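Grallwood Linen Services — Workshop Notebook
Finishing Room, Towel Station Two
Entry for July, continued
Entered by: Anum Ghauri
Copies to: Laiba Bukhari, Naveed Bhutto, Samina Sethi

Station started at 7:40 a.m. The allocation for the trial is 200 small towels per shift, taken from the mixed-color return. The remainder of the return stays with the hand tables, as agreed with Samina before the trial opened.

Naveed changed the grip height in Koder before the start and left the closing force alone. The earlier setting is saved under the June name and should not be deleted. Please write any further change in this book before it is entered at the machine. Two changes last month were made by different people on the same morning, and we lost a day working out which of them mattered.

Pale towels were run first. Mixed colors remain at the station for the whole shift, and sorting by shade is still done by eye.

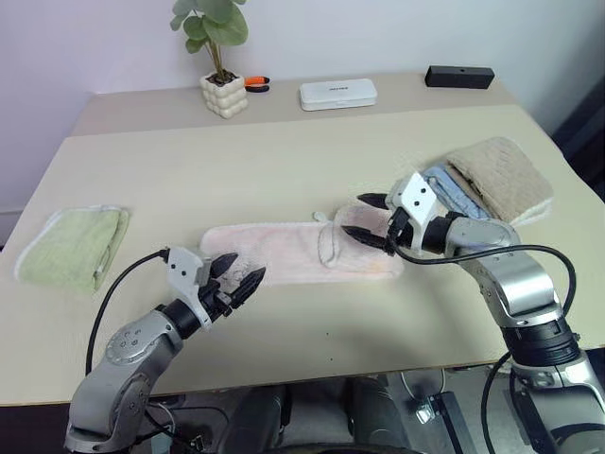 Pink towel between the two arms, fingers open.
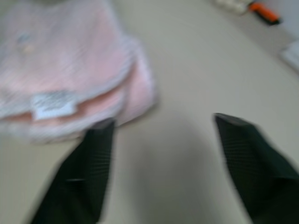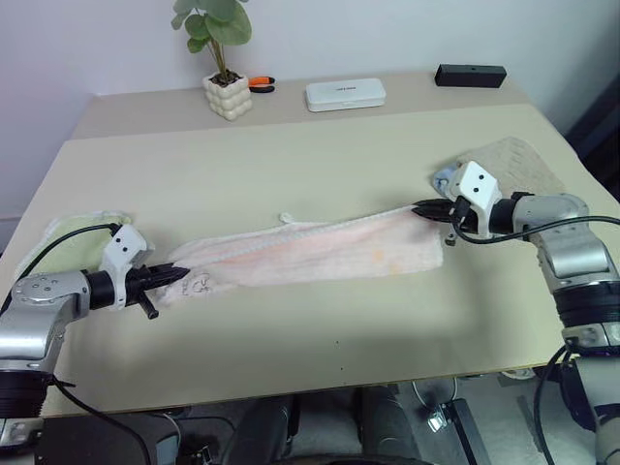 Staffing. Before the trial, Station Two was a folding post with one person standing for the full shift. The post is now called station attendant. The attendant loads, clears stops, checks the finished pile and sends stained pieces back to wash. Laiba held the post this morning and reports that her shoulders are less tired but that she finds the waiting harder than the folding. She would prefer to change places with a hand table at the midmorning break. I have no objection and have asked Samina to put this on the rota for the rest of July.

Rejects. The station does not judge stains. A marked towel will be folded like any other unless the attendant removes it. Aroha Tuhiwai asked whether attendants will be held responsible for marked pieces found at dispatch. My answer for the present is no, and I have requested that this be confirmed in writing — people should not be guessing about it.

Counts. 140 towels passed at the end of the shift, against the 200 allocated. The other 62 on the sheet cannot be right, as the two figures add up to more than we issued. I suspect that two pieces were folded twice and entered twice. Naveed to compare the sheet with the Koder log.

Training. Aroha and Laiba have both completed the stop and restart procedure. The evening attendants have not, and the station is not to be run in the evening until they have.

Open items:
Rota change for attendants — Samina
Written note on rejects — Samina
Count sheet against log — Naveed
Stool for the attendant, correct height for the table — Anum

Station shut down at 3:15 p.m. Grip setting left as found this morning after Naveed's change.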